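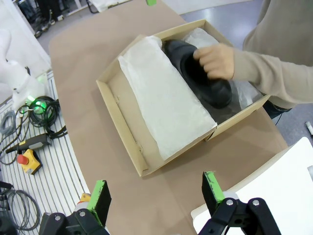
2 min read

How to Store Leather Shoes Between Seasons

Dress shoes that sit in a closet from spring until September can come out creased, dusty or spotted with mildew. An evening of work before you put them away prevents most of that.

Step 1. Clean them
Brush off loose dirt, then wipe the leather with a barely damp cloth. Go under straps and around buckles, where polish builds up. An old toothbrush gets into textured leather.

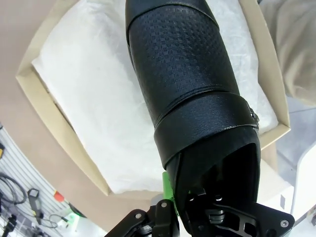 Step 2. Let them dry
Leave the shoes out overnight, away from heaters and direct sun. If they were soaked, give them two full days. Pull out any removable insoles.

Step 3. Condition and fill
Rub in a thin coat of conditioner and buff after ten minutes. Wiltton cream works on black and brown; test it on the heel first. Cedar trees are best for holding the shape, but plain tissue will do.

Step 4. Box them

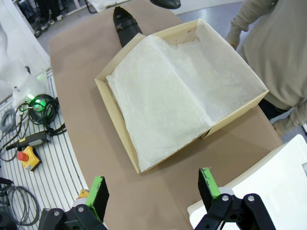 Use acid-free tissue if you can get it, and skip newspaper, as the ink can transfer. Wrap each shoe separately so that metal parts don't press into the other one. Don't seal the box with tape.

Keep boxes on a shelf, off the floor.

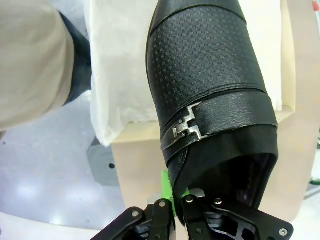 Label the short end with the color and the date you packed them. Check for mildew every 6 weeks, and change the tissue if it feels damp.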